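Motstead firm wants robots to set the table, and will pay you to go first

By Renzo Caputo

I have been setting tables since I was old enough to be blamed for the forks. Until last week I had never been paid for it, and I had never done it with a machine part in each fist.

The job is at Welell, a small company that moved into the old Palumbo furniture showroom in Motstead in January. Welell teaches robots to do housework. The robots, I was told, were busy elsewhere. What the company needs from the public is hands.

You sign a form, you get a pair of black grippers, one per hand, and you are asked to lay a place for dinner as if you had fingers. Squeeze and the jaws close. Let go and they open, sometimes before you meant them to. The grippers have cameras on them, and what they see is kept along with how your hands moved. Do it enough times, the theory goes, and a robot with the same kind of jaws can be shown your efforts and work out the rest.

"Enough times" at the moment means 3000 table settings. Welell has 1000. 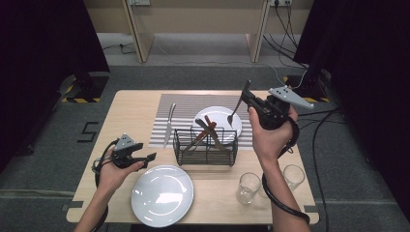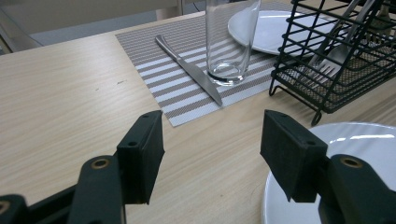
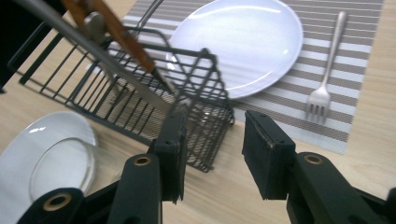 Page last changed: 4 Sep 2022

The cutlery starts out in a wire rack and has to end up on a striped placemat, along with a plate. That is the whole task. I would have called it easy, and I did call it easy, to a woman named on her badge only as "Floor," who handed me the grippers and stepped back farther than I thought was polite.

A fork is a thin thing. Lying on a mat it is even thinner. The jaws are blunt and black and do not care for it. My first one went down at such an angle that it pointed at the next diner, had there been one. The knife I got right on the second go, and I looked up for applause. Floor was writing something.

Plates are worse. You have to come at them from the rim, and a glossy rim would sooner slide than be picked up. After a while you stop thinking about your fingers and start thinking like a pair of tongs, and then it goes better. I noticed this on the drive home, when I tried to take my parking ticket with the side of my hand.

Sessions run in blocks of 10 settings with a break for water. You may talk, but you may not hurry. Fast work blurs, and the company would like its robots to learn from somebody calm. You are also asked not to fix a mistake by putting the gripper down and using your thumb. I was asked this twice.

Mistakes do count for something. If a fork slips and you pick it up again with the grippers, that stays in, as robots will be dropping forks too and may as well learn what comes next. If you knock over a glass and say a word, the movement stays in and the word goes. Sound isn't kept.

Welell sells nothing yet. Its one customer so far is Clalten, which runs banquet halls in the county and would like the tables laid by the time the staff arrive. A trial at the Clalten hall on the ring road is planned once the 3000 are done. Whether guests will sit down to a place laid in my style, with the fork on a slant and the knife perfect, I can't say. I have asked for a credit on the menu.

The company is looking for five more people for evening shifts. No experience is needed, and from what I saw at the next table, none would help. A retired waiter with a lovely straight back was having a terrible time. He kept trying to do it properly, wrist turned, two forks at once. The man beside him had eaten over the sink for most of his adult life, by his own account, and was laying one tidy place after another.

Shifts last two hours. Bring flat shoes, leave your rings at home, and sign up at the front desk of the old showroom, where the Palumbo sign is still over the door. Coffee is provided. You carry it yourself, with your own hands.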